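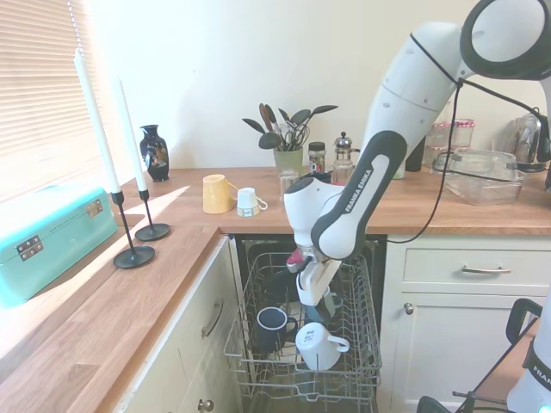

Student Projects > Robot Arms

Home | Ask | Tags | Members

Wrist camera loses white mugs when the gripper comes close

asked 15 Jun 2019 by erow_lab

Hello everyone. I work in a student team at Brøndum and our course project, Goma, is to let a Franka arm take cups out of the upper rack of a dishwasher. We have a fixed camera and a small camera at the wrist. From far the detection is good. When the gripper goes near to a white object, the wrist image becomes soft and the detector gives no box, or it gives one box for the full image.

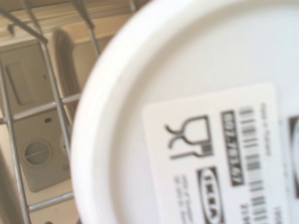
Wrist camera, very near to a white round plastic object. The label is easier to find than the rim.

Our training set has 1434 wrist images, but only 319 of them are from close range. Should we collect more, or change the method? The final presentation is in August.

relier
3 votes

I had the same trouble in my robotics class. The detector wants to see a whole mug, and at the wrist you have only a piece of one. We stopped to use boxes for the last part of the movement. The fixed camera gives the position of the mug, and the wrist camera only has to find the circle of the base.

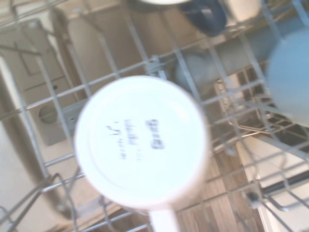
White mug upside down on the rack, wrist view.

For a base like this one, I would try an ellipse fit on the edges. Please lower the exposure first, the white parts are too bright and the edge becomes weak. Also mask the wires of the rack, they give many false lines. If you still want to train, add 100 close images with different light before you change the network.

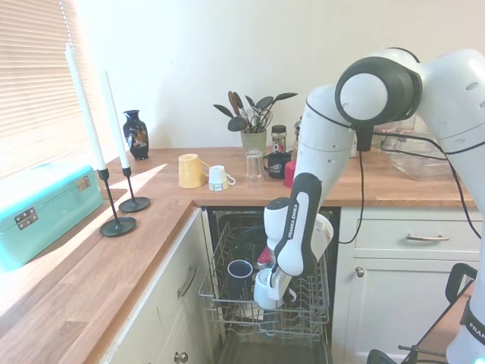 One more point is the sun. If you have blinds, keep them in the same position for all recordings, or change them on purpose and write it down. We did not write it down and lost 2 weeks.

mira_bot
0 votes

Maybe buy a better camera? Ours has autofocus and it is ok.

Related
Hand-eye calibration drifts after restart
How to mask a wire rack in depth images
Gripper force for thin cups

We use cookies to remember your login. Accept | Settings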